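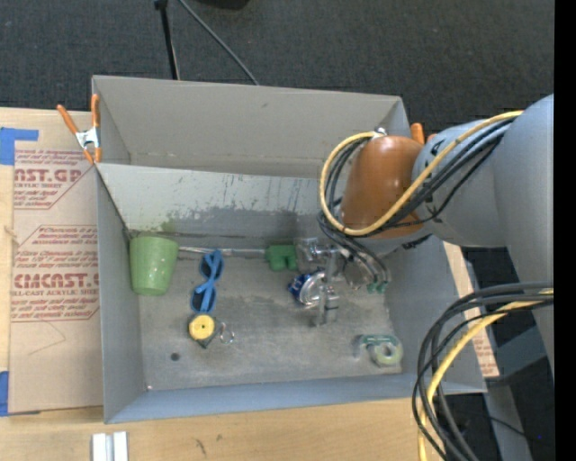 第14期

内部资料 > 会议纪要 > 工作间管理

首页　通知　纪要　表格下载　联系我们

Sutton 工作间分隔箱及台面管理例会纪要

时间：2018年11月25日，星期日，下午
地点：Sutton 工作间隔壁小会议室
主持：Anoma Barua
出席：工作间管理、采购、清洁、库房各一人，使用方两人
缺席：设施维护（已提交书面意见，见第四项）
记录：库房

一、上次纪要的确认

上次纪要无异议，予以确认，改动一处：第三项中“隔板可拆”应改为“隔板可拆，拆卸须由库房经手”。原文漏记后半句，已有使用方据此自行拆过一次，装回时上下颠倒，后由库房重装。

上次遗留事项的办理情况如下。

台面编号牌已贴。原定贴在桌沿正面，实际贴在侧面，正面容易被衣袖蹭掉。使用方反映侧面不易看到，工作间管理答复先用到年底，届时一并调整。

箱内物品的登记表已改版，去掉“颜色”一栏中的下拉选项，改为手填。旧版选项里只有“绿”，浅绿的杯子和深绿的块状件都填成同一个值，查表时无法区分。

库房钥匙借用登记未完成，顺延。

二、分隔箱的现状

库房汇报。木桌上的大号灰色敞口箱继续使用，箱内沿长度方向以灰色隔板分为前后两格，后格窄，前格宽。物品集中放在前格，后格留空。

隔板表面情况：上部颜色较浅，有竖向细划痕和流挂状痕迹；下部有一片较深的灰色污渍，边界不规则，靠左一段略带绿。箱底有磨痕。

清洁一方认为，上部和下部应分开处理。上部的流挂状痕迹可能是以往擦拭时清洁液未收干所留，也可能是更早的残留，目前没有依据可以判断。下部的深色污渍面积较大，单靠湿布效果不好说，需要先做小块试验。

使用方问隔板的划痕是否影响使用。库房答复，划痕较细，现阶段按外观问题处理。今后若出现手指能触到毛刺的划痕，按损坏处理，当天停用并报库房。

使用方提出，隔板朝箱底方向是斜下去的，细长的东西容易滚到隔板脚下，贴边以后不好取。前格里那根银色细杆目前就横在隔板脚下，一头在浅绿色杯子旁边，另一头到深绿色块状件。讨论了两种处理方式：

甲、在隔板脚下加一道窄垫条，使细长物品与隔板之间留出手指宽的空隙。
乙、不加垫条，把细长物品移到后格，后格专用。

库房倾向乙，理由是垫条贴上以后难清洁，胶痕会与现有污渍混在一起。使用方倾向甲，因为后格太窄，手伸进去不便，而且后格一旦放东西，很快就会变成杂物格。清洁一方不赞成任何粘贴件。

Anoma Barua 归纳：本期不加垫条，后格维持留空，细长物品仍放前格，放置方向改为与隔板垂直或斜放，能避开隔板脚下即可。下次例会复议。使用方保留意见，要求记入纪要，已记。

三、污渍处理方案

清洁一方提交书面方案，要点如下。

（一）准备。处理前取出前格全部物品，放入临时托盘，托盘铺干布。箱子不离开桌面，四周垫吸水布，防止液体流到浅色木桌面上。木桌面不耐长时间浸水，去年九月另一张桌子曾因漏水在桌沿起翘，至今未修。

（二）试验。在隔板下部污渍的右端选一小块，先用清水湿布擦，再用 Husex 中性清洁剂按瓶身说明稀释后擦，两次结果分别记录。左侧略带绿的一段单独做，不与右端共用擦布。

（三）判断。若清水即可减淡，则全部用清水处理，不用清洁剂。若清水无变化而清洁剂有变化，按清洁剂方案执行，处理后清水擦两遍，干布收干。两者都无变化的，停止擦拭，不加大力度，报例会。

（四）磨料。原方案写有“必要时使用800目砂纸湿磨”。库房反对，认为隔板上部已有细划痕，再磨会使整块表面失光，日后更容易挂污。讨论后删去该句，改为“未经例会同意，不得使用砂纸、钢丝球及其他磨料”。

（五）记录。试验前后各写一段文字说明，写明位置、擦拭次数、所用布的颜色变化。不写“已清洁”“基本干净”一类的结论。

使用方问略带绿的一段会不会是那只浅绿色杯子或深绿色块状件掉色。清洁一方答复，没有证据，不宜先下结论；可以用湿白布分别擦两件物品，看布上是否着色。此项加入试验内容，由清洁执行，库房在场。

关于时间安排，清洁一方要求连续留出半天，期间箱子停用。使用方只能让出两个小时。商定分两次进行，第一次只做试验，第二次做全面处理，两次之间间隔14天，用于观察试验位置是否返色。

四、桌面与地毯

设施维护书面意见由主持人宣读。

桌面：浅色木桌面暂不更换。箱底与桌面之间建议加一层薄垫，防止拖动时划伤。垫子面积不得超出箱底，以免绊手。已询价，约2,000元可覆盖工作间全部桌子，设施维护建议一次做完。

采购对总价提出疑问，认为各桌尺寸不一，统一裁切会有余料，应先量后买。库房补充，并非每张桌子上都有箱子，没有箱子的可以不做。决定先做放分隔箱的这一张，其余的待设施维护提交尺寸表后再议。

地毯：桌子外侧地面为深炭灰色地毯。设施维护指出，深色地毯上掉落的小件和深色小件很难发现，建议在桌边加一条浅色边带。使用方表示同意。清洁一方不同意，边带与地毯之间的缝会积灰，吸尘器头也容易卡住。地毯当初由 Henriques 铺设，保修条款里有一句关于“附加物”的限制，具体措辞需要查合同。此项不作决定，由采购查明合同后书面答复。

会上顺带讨论了吸尘的次序。现行做法是先吸地面，后擦桌面，桌面的碎屑又落到地毯上。改为先桌面后地面。清洁一方表示排班表需要相应调换，下周起执行。

五、箱内物品的登记与放置

库房宣读前格物品的登记草稿，逐条核对措辞。

1. 罐，蓝色与银色。草稿原写“饮料罐”，使用方认为内容物未经核实，登记名称应只写形状和颜色。改为“罐（蓝、银）”。该罐目前侧放。关于是否应当立放，讨论较长。库房主张所有罐、杯一律立放，便于查点，也防止滚动。使用方主张不限制姿态，他们平时取放就需要各种姿态，立放反而要多一道整理。结论：使用时段内不限姿态，每日收工时立放。收工整理由当天最后离开的使用方负责。

2. 杯，浅绿色，塑料。口宽底窄。目前斜靠在前格最左端靠近角落处。库房提出，杯子靠角放置时，边沿容易与箱壁相互摩擦，时间长了会起白边。使用方认为影响不大。结论：不作限制，每月检查一次杯口。

3. 细杆，银色。草稿原写“不锈钢杆”，材质无法确认，改为“细杆（银色）”。端头形状待库房取出后补填。放置方向见第二项。

4. 块状件，深绿色，下缘有小缺口。草稿原写“残缺”，使用方指出缺口可能本来就有，写“残缺”会被误当成损坏品清走。改为“块状件（深绿，下缘带小缺口）”。库房另查 Vuslow 的随箱单据，看单据里有无类似配件。查不到的，维持现有写法。

对登记名称的一般规定，会上商定如下：名称按外形写，括号内写颜色；材质只在能够确认时填写；用途一栏可以空着。今后新增物品照此办理，旧表不追改，遇到时再改。

使用方建议给每件物品贴编号。库房不同意，杯子和罐的表面是弧形，标签容易翘边，翘边后粘灰，清洁时又会脱落在箱内。清洁一方支持库房。使用方改提在登记表里加一列位置，写“左、中、右”。同意。位置以面对箱子、后格在远端为准，避免两侧的人各写各的。

六、隔板备件

采购汇报。现用分隔箱由 Vuslow 供货，隔板可以单独订购，单价147元，不含运费。供方要求提供隔板的准确长度和两端卡口的形式。库房目前只有旧单据上的尺寸，实测数据没有。

讨论是否现在订购。清洁一方认为应等污渍试验结果，如果污渍可以去除，就没有必要换。库房认为即使去除了污渍，备一块也合理，清洗时可以替换使用，箱子不必停用。使用方支持库房的意见。

主持人询问旧隔板如更换下来如何处理。库房答复，作为试验件保留，今后更换清洁剂时可以先在上面试。清洁一方对此没有意见，但要求旧隔板背面写明“试验件”，避免误装回箱内。

决定：订一块备件，量好尺寸后下单。量尺寸时隔板须取出，安排在第一次试验当天一并进行，不另外停用。采购同时询问 Vuslow 有没有坡度较小的隔板型号，只询问，不下单。

使用方附带提出，希望备件颜色仍为灰色，与箱体一致，不要换成白色或透明的。浅色隔板显脏，透明隔板看不清边界。采购记下。

七、光线

使用方反映，下午较晚时前格靠近隔板脚下的位置偏暗，深绿色块状件和箱底的深色部分不好分辨。工作间管理表示，吸顶灯的位置不能改，可以考虑在桌子左侧加一盏夹灯。清洁一方提醒，夹灯不得夹在箱沿上，箱沿受力后可能变形。

设施维护缺席，供电和插座位置无法当场确认。此项转设施维护，请其提出可安装的位置，最好避开人员走动的一侧。使用方补充，灯光若从正上方照，罐的银色端面反光较强，侧向照射可能好一些，请一并考虑。

八、其他

（一）临时托盘。库房现有的托盘有两种，一种偏浅，细杆放上去会伸出边外。试验当天使用深的一种。

（二）擦布。清洁一方要求擦箱子的布与擦地面器具的布分开存放，挂钩已装，标识还没有做。工作间管理负责补做标识。

（三）登记表存放。纸质表放在工作间门后文件袋内，电子表由库房每周录入一次。两者不一致的，以纸质表为准。使用方提出纸质表字迹潦草，曾把“杆”录成“杯”，导致当周表里多出一只杯子、少一根细杆。库房已更正，今后录入时看不清的，先问填表人。

（四）食品饮料。工作间内不得饮食的规定重申一次。登记在箱内的罐和杯属于工作间物品，不得用于饮用，也不得把个人的罐、杯放入箱内。清洁一方曾在前格中收走一只纸杯，无人认领，已丢弃。

（五）收工整理的检查由谁来做，未达成一致。使用方认为自查即可，库房希望隔天看一次。先按自查执行。

九、待办事项

清洁：与使用方商定第一次试验的时间；完成隔板下部右端和左侧两处试验；用湿白布检查浅绿色杯子和深绿色块状件；调换桌面与地面的清洁次序。

库房：测量隔板长度和卡口；补填细杆端头形状；查随箱单据；更新登记表，增加位置一列；准备深托盘。

采购：待尺寸确定后订购隔板备件；询问小坡度型号；查地毯合同中关于附加物的条款；箱底薄垫只采购一张桌子的用量。

设施维护：提交各桌尺寸表；答复夹灯的安装位置和供电条件；木桌起翘一事给出维修意见。

工作间管理：制作擦布挂钩标识；钥匙借用登记（上次遗留）。

使用方：收工时将罐、杯立放；细杆避开隔板脚下放置；发现隔板毛刺当天报库房。

十、下次例会

在第二次处理完成之后召开，具体时间由主持人另行通知。已列入的议题有：细长物品的放置方式（复议）、试验记录、桌边浅色边带、夹灯。

本纪要发出后三个工作日内无书面意见的，视为确认。意见请交记录人，不接受口头更正。

附：登记表改版样张（另发）

上一篇　下一篇　返回列表

分享 2　评论 0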